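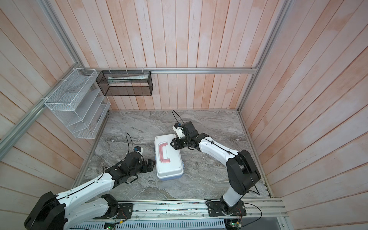

Paint never bothered Natalia Maldonado half as much as the waiting between coats, and she will tell you so before you have your jacket off. Her kitchen in Clevville has been 3 colors since May (4, if you count the pantry door, which her sister does), and every one of them looked wonderful on the little card from the store and peculiar by suppertime.

I grew up in a house where the walls were white and stayed white, so I came to all this late and a bit greedily. My first pale pink went up in the hallway one evening under a yellow bulb, and I was so pleased with it that I called my mother! By breakfast it had gone the color of canned salmon. I lived with it for 2 years anyway, and I got fond of it, the way you do.

Natalia's advice is to brush a big patch beside the window and another in the darkest corner, then go make dinner and look again at nine o'clock. She is trying a gray next.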